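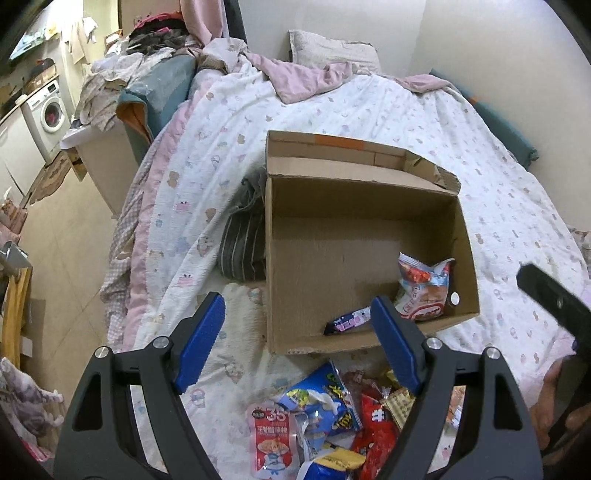

Snacks on the bed, open carton, November.

Stirkance Press: progress report to the Drandmont Fund
Prepared by Iraís Zepeda

Where we are

The Rosales book is set, proofed and two-thirds printed. Your grant paid for an edition of 40 copies, quarter leather over paste paper boards, with 16 wood engravings printed from the blocks. As of Tuesday all the text sheets are off the press and so are 11 of the engravings. The other five are waiting on me. I am slower than the schedule I wrote, which I wrote in a very good mood.

Paper

The mill shipped the cream stock on time and in the wrong weight. They were gracious about it and replaced the lot, though the exchange cost us 17 working days. I have kept a few of the heavy sheets for the prospectus. They print beautifully and fold like a garage door.

Printing

Block 3 cracked during makeready. Trullbridge Bindery has a man who repairs these things, and the repair is good enough that I had to mark the back of the block to remember which one it was. Pulled proofs of it are in your packet, before and after. If you prefer the cracked one, please keep that to yourself.

One error got through three readers and was caught by the fourth, on press, with nine sheets printed: "the widow" had become "the window" in the second story, and she spent a whole paragraph weeping quietly. Those sheets have been reprinted.

Binding

Trullbridge has made two sample cases. The green leather is handsome and the brown is cheaper. We have chosen the brown, then the green, then the brown. It is the brown. Spine stamping will be in blind, with the title on a printed label.

Money

Paper and leather are paid in full. Press time is over budget by the cost of the block repair, which I have moved out of the prospectus line. I am not asking for more. I mention it so that you will think well of me when the prospectus turns out to be a single folded sheet.

Next

Remaining engravings, then collating, then signing of the colophons. Sheets go to Trullbridge once the last block is dry. Your two copies will be the first out of the bindery.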